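Fankhauser Automation
Produkte > Tischzellen > Zubehör und Ersatzteile > Schiebestab-Set Pratine

Schiebestab-Set Pratine für Tischzelle Giter
Verschiebewerkzeug mit Flanschhülse, für Lochrastertische

Lieferbar ab Lager Irkberg

Das Schiebestab-Set Pratine macht aus dem Roboterarm der Tischzelle Giter ein Werkzeug zum Schieben und Sortieren kleiner Teile auf einer ebenen Arbeitsplatte. Es ersetzt den Greifer und kommt ohne Druckluft und ohne elektrische Verbindung am Flansch aus. Diese Seite beschreibt den Lieferumfang, die Montage und die regelmäßige Wartung.

Lieferumfang
Schiebestab, unten verrundet
Flanschhülse mit Klemmschraube
6 Zylinderschrauben für den Werkzeugflansch
Einstelllehre für den Abstand zur Platte
Innensechskantschlüssel
Montageblatt (deutsch, englisch)

Arbeitsplatte und Formklötze sind nicht enthalten und werden getrennt bestellt.

Technische Angaben
Länge Schiebestab: 200 mm
Flanschdurchmesser: 63 mm
Zulässige Umgebung: trockene Innenräume
Passend für: Giter, alle Baujahre mit Lochrastertisch

Montage am Arm
Zelle ausschalten und gegen Wiedereinschalten sichern. Den vorhandenen Greifer abnehmen und die Flanschfläche mit einem trockenen Tuch abwischen. Flanschhülse ansetzen, der Passstift muss ohne Kraft in die Bohrung gleiten. Alle Schrauben zuerst von Hand eindrehen, dann über Kreuz anziehen. Danach den Stab bis zum Anschlag in die Hülse schieben und klemmen.

Beim ersten Einschalten die Werkzeugdaten in der Steuerung auf "Pratine" umstellen. Wer das vergisst, fährt mit der Länge des alten Greifers, und der Stab setzt auf der Platte auf.

Arbeitsplatte befestigen
Die Platte wird flach auf den Lochrastertisch gelegt und verschraubt. Die Schraubenköpfe dürfen nicht über die Plattenoberfläche hinausragen. Bei verleimten Holzplatten nach einer Woche nachziehen, das Holz setzt sich etwas. Kabel am Boden so verlegen, dass sie nicht im Laufweg liegen.

Abstand einstellen
1. Die Platte im Verfahrbereich freiräumen und den Arm im Handbetrieb über die Plattenmitte fahren.
2. Einstelllehre unterlegen und den Stab langsam absenken, bis die Lehre gerade noch gleitet. Höhe als Nullwert speichern.
3. Messung an den vier Ecken wiederholen. Weicht eine Ecke ab, die Platte dort unterlegen und die Schrauben erneut anziehen.
4. Klötze auflegen und im Schritttempo einen Probelauf fahren. Im Beispiel werden Formklötze nach Farben gruppiert: Grün und Blau liegen links, Rot und Gelb weiter rechts, ein blaues Dreiecksprisma liegt noch einzeln nahe beim Stab.
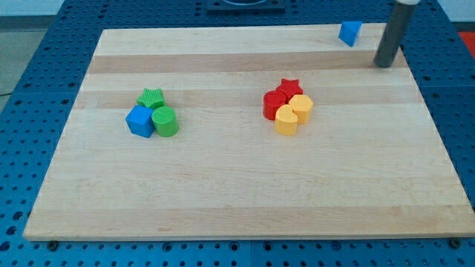
5. Bleibt der Stab an einem Klotz hängen oder kippt ein Klotz um, den Nullwert prüfen und die Vorschubgeschwindigkeit verringern.

Wartung
Nach jeweils 500 Betriebsstunden die Klemmschraube der Hülse und die Flanschschrauben prüfen. Die Stabspitze auf Riefen kontrollieren; kleine Grate lassen sich mit feinem Schleifvlies abnehmen. Ein verbogener Stab wird ersetzt und nicht gerichtet. Nach jedem Stabwechsel den Abstand neu einstellen.

Holzplatten nur trocken oder nebelfeucht reinigen. Keine Lösungsmittel auf Kunststoffklötzen verwenden.

Ersatzteile
Schiebestab einzeln
Flanschhülse mit Klemmschraube
Schraubensatz Flansch
Einstelllehre

Technische Rückfragen beantwortet Yuzuki Hirano, Kundendienst Irkberg. Bitte die Seriennummer der Zelle angeben, sie steht auf dem Typenschild am Armsockel.

Stand der Angaben: Freitag, 8. November 2024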